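What Is a Round? (And Why You Already Know One)

I sing in a choir in Macaraeg, and the question kids ask me most is how we can all sing the same song at different times without it turning into a mess. The answer is a kind of music called a round.

In a round, everybody learns one tune. Just one! The first group starts singing it. When they finish the first line, the second group starts from the very beginning, while the first group keeps going. If you've ever sung "Row, Row, Row Your Boat" with your class, you've done it.

So why does it sound good? Each line of the tune is built to fit with all the other lines. Sing line one on top of line two and the notes match up — musicians call that harmony.

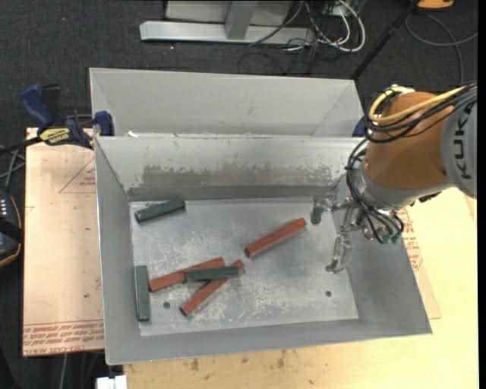

Green blocks and red blocks in a big metal bin.

My choir has 29 singers, and for a round we split into four groups. I'm in group two, so I have to listen hard for my turn. The first time I tried it I was nine, and I got so mixed up that I jumped over to the other group's line and stayed there till the end (it still sounded okay, which tells you how well a round is made).

Want to try one at home? Grab a friend and pick a short song you both know is a round. Sing it together a few times first, nice and slow. Then let your friend start, wait one line, and come in. Tap your foot so you don't speed up. You can plug one ear if you keep drifting — I still do that in rehearsal sometimes.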